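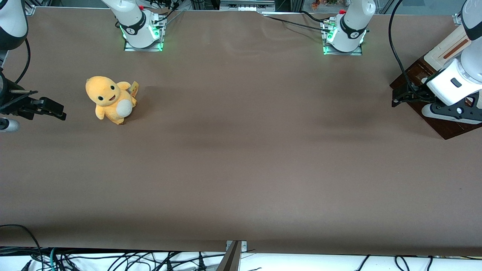 Frans Stevens asked after the last session why the speed limit in the lab rules applies when the arms are only picking up something soft. His point was that a light object can't hurt anyone, so the rule should depend on what is being handled. Several of you nodded, so these notes start there.

The limit is set by the arm and by whoever can reach it. What is on the table comes second. A moving wrist has the same mass and the same speed whether the fingers are going for a toy or a steel block, and a hand caught between two links is caught either way. Object rules come on top of the arm rules and never replace them.

Unit 2: Working rules for two-arm tabletop cells
Course handout, revised 17 April 2020

1. Before power-on

Check the base bolts by hand. Check that the stop button is within reach of the person at the table and that it was tested today. The Wouters checklist has a line for this; sign it after the test, not before.

Look at where the cables go. A cable that hangs from a wrist needs enough slack for the full turn of that joint, and no more than that. Loops that can reach the fingers of either arm should be tied back. Cables along the front of a table belong to the same check, as people lean there.

A status light on a base tells you what its maker says it tells you. Read the manual for the unit you are using. Green on one product means "powered", on another "ready to move". Don't carry the meaning over.

2. Shared space

Two arms over one table have a zone both can enter. Mark it in the software and give one arm priority. In our cells the waiting arm holds at least 163 mm from the zone boundary. If you use the Bamel planner, the default is smaller and has to be changed by hand in every new project.

Both arms park outside the zone before a person reaches in. Pausing a program is not parking. A paused arm may resume on a key press from someone who can't see the table.

3. Objects and fixtures

Start positions are written down before the first trial. If an object leans or rolls, note how it was set down and put it back the same way.

Soft objects: set grip force from the low end and raise it in small steps. Fabric gives, so finger position tells you little about force. Tags, tails and loose threads can catch in a finger joint, and should be looked at after every run.

Boards and trays: a loose board can slide when an arm presses on it. Clamp it or put a mat under it. Shiny surfaces can upset a camera – turn the board or move the lamp before you start adjusting the vision settings.

4. During a run

One person runs the program and one watches the arms. The watcher does nothing else, and that includes typing notes. After nearly 600 cycles, stop and check the finger pads and wrist screws, even if all looks well.

5. Reporting

Any contact between arms goes in the log, including light ones. Write the program name, the step and the speed. Groups using the Inov log template should fill in the "shared zone" field, which most leave blank.

For next time: read the Ostska cell layout and mark every place where a hand could be trapped. Bring the marked copy. The October groups did this on a blank sheet, and it was hard to compare results, so please use the printed plan.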